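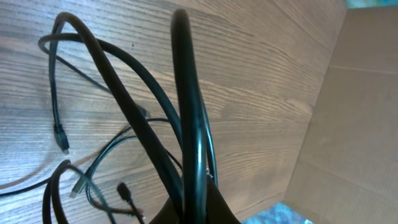 Cable Sorting and Coiling: Frequently Asked Questions

These are the questions we get most often at the Laveck repair and reuse shop, mainly from people who have a drawer or box of black cables and want to get it under control. If your question is not covered, ask at the front desk.

Untangling

Where do I start with a big tangle?

Put the whole thing on a table and spread it out before you pull on anything. A wood tabletop works well. Black cables show up clearly against light brown wood, and the ends are easier to find than they are on a dark carpet.

Look for plugs first. A plug at the edge of the pile is a good place to begin, because you can follow that cable back and lift the other strands off it one at a time. If both ends are buried, find the thickest cable and lift it into a tall loop. Thin strands usually slide down and away from it.

Should I take out the thick cables or the thin ones first?

Thick ones. They are stiffer and hold their curve, so they come free with less trouble. Once they are out, the thin ones have room to move. Thin wires also make tighter knots, and you will want space on the table when you get to those.

I found a real knot. How do I get it out?

Push slack into it from both sides until it opens up, then pass the smaller plug back through. Do not pull the ends apart. A hard pull can damage the wire inside even when the outside looks fine. If the knot will not loosen with your fingers, try a blunt wooden skewer. Leave knives and screwdrivers in the drawer.

Do I need to unplug everything?

Yes. Unplug both ends of every cable before you start, including anything still attached to a power strip. Please do not sort live cords.

How long does it take?

A kitchen drawer takes most people under an hour. A moving box can take an afternoon. Our largest drop-off so far was 715 cables from an office in Nasby, and that took four of us most of a week.

Sorting

How do you sort them once they are apart?

By what is on the ends. Length and thickness come second. At the shop we use 11 bins:

Wall power cords
Power adapters with a round plug
Power adapters with any other plug
USB charging cables
USB printer and drive cables
Video cables
Network cables
Phone line
Headphone and speaker cables
Extension cords
Unknown

Five bins are enough for most homes. Put together whatever you would look for at the same time.

All of my cables are black. How do I tell them apart?

Look at both connectors under a good light. Tip the plug so the metal part catches the light and compare the shape of the opening with the port on your device. Many cables also have small print along the jacket. It is often black on black, so run the cable slowly under a desk lamp and use a magnifying glass if you need one.

Once you know what a cable is, label it right away. Masking tape folded over into a flag near the plug is cheap and easy to read. Write the device and the year on it.

Can I use any adapter if the plug fits?

No. Two adapters can have the same plug and put out different voltages. Check the label on the adapter against the label on the device. Voltage and polarity must match, and the adapter's amp rating must be the same as the device's or higher. If either label is missing, do not guess.

How many spares should I keep?

One spare of each kind you use now. Keep the original power adapter for anything you still own. A cable for something you gave away can go.

Coiling and storage

What is the right way to coil a cable?

Follow the curve it already has. Hold one end in your left hand, bring up a loop the size of a dinner plate, and lay it into your palm. On the next loop, turn your wrist the other way so the loop goes under. Keep alternating. This is called over-under coiling, and a cable stored this way lies flat when you open it again. Short or thin charging cables can be wound in simple loops the width of your hand.

Please do not wrap cables around your elbow or tightly around the adapter. Both put a twist or a sharp bend in the wire.

What should I tie them with?

Hook-and-loop strips are best. The shop sells a roll that cuts into 32 short ties. Paper-covered twist ties are fine for light cables. Rubber bands dry out and stick to the jacket. Zip ties are all right for something you will never move, but we cut a lot of them off and sometimes nick the cable doing it.

Can I hang them up?

Yes, if the hook is wide. A narrow nail puts all the weight on one spot. Our Saha wall rack has wide wooden pegs for this, and a coat hook with a rounded top will also do.

My cable will not lie flat. Is it ruined?

Probably not. Stiff cables keep the shape they were stored in. Lay the cable out full length in a warm room overnight, then coil it loosely. Do not use a hair dryer or put it on a radiator.

Throwing out and donating

How do I know a cable is no good?

Throw it out if you can see bare wire, if the jacket is cracked, if the plug wobbles where it meets the cord, or if the prongs are burned or bent. Do not tape over a damaged power cord.

Can I put old cables in the curbside bin?

Usually not. They wrap around the sorting equipment. Take them to an electronics recycling site or bring them here.

What do you accept?

Any cable that is clean, in any condition, tangled or not. We took in more than 600 last July. Good ones are tested, tied and put out for sale. The rest go to the metal recycler.

Do you teach this?

Aurelia Lüthi runs a free session called Udodness at the long table in the back room. Bring one box or bag per person. Sessions start at 6:30 p.m., and sign-up is at the front desk.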